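The sorting room at Trovgate opens at seven, and by ten past the first crates are on the benches. For most of the building's life this has been a hotel laundry and lost property store, serving conference hotels and two theatres on the ring road. Sheets and towels still go through the big machines at the back. The front room handles everything that is not a sheet or a towel.

That second category has always been the expensive one. Coats, costume pieces, scarves, bin contents swept up with the bedding, things left behind in drawers. It arrives mixed together and has to be picked apart by hand. Last August the owners, Astano, signed an agreement with a robotics supplier called Birhane to automate part of it. The arms are due on the line in spring. Until then, staff are doing the teaching.

On every early shift, 4 of the front room's people leave the benches and go upstairs to a carpeted room with a table in it. They pick things up and put them down again with a pair of hand-held grippers, and the recordings go to Birhane. The target is 200 recordings a shift. Anything spoiled is done again.

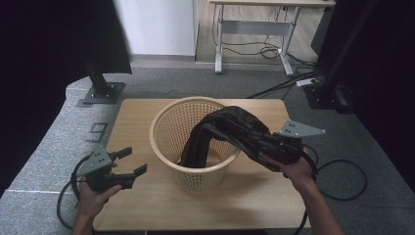
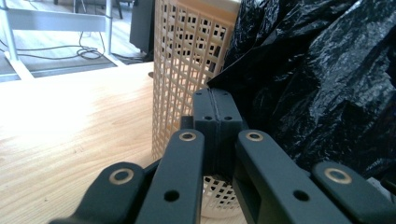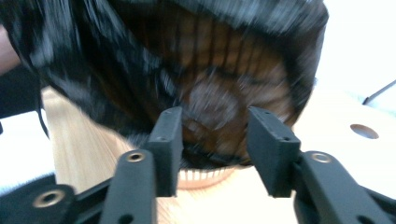
Eftychia Vasilakis has worked at Trovgate longer than the current boilers. She started on folding, moved to the front room when her back began to trouble her, and was among the first to be sent upstairs. She describes the work as slow and oddly tiring. A bench hand empties a bin without looking at it. With grippers she has two fingers on each side instead of five, and a piece of dark cloth hung over the rim of a mesh wastebasket has to be taken hold of, lifted and brought clear as a separate job. "You find out how much your thumb was doing," she says. Wigs are worse, in her view. The hair slides about, and she prefers to take hold at the bottom edge.

The pay is the same as on the benches, which was the first argument. Staff asked for a higher rate on the grounds that they were training equipment as well as doing a shift. Astano offered a flat payment of £900 each, half at the start and half when the arms are switched on. Most accepted. A few wanted it tied to a promise about jobs, and that promise has been given only in part: no compulsory redundancies for 2 years, with nothing in writing after that.

The company's case is that it cannot fill the front room as things stand. Agency workers tend to leave within weeks, and the night shift has run short since the winter. Under the plan, the arms would take the first sort, and people would do checking, repairs and anything the system, called Unon, sets aside. Nobody at Trovgate could say how large that last pile will be.

Vasilakis expects it to be large to begin with. She has asked to be trained on the checking station and has been told she is on the list. Her worry is for the younger staff, who learned fabrics by handling everything that came through the door. If the first sort goes to the arms, they will see only the awkward items, and she does not know how they will learn what an ordinary one feels like.

Birhane's engineers visit once a month and eat in the canteen. On the last visit they asked for more recordings of soft items and fewer of boxes, and the crates taken upstairs were changed the same afternoon. The benches downstairs were two people short that day, and the last crate was cleared at twenty to four.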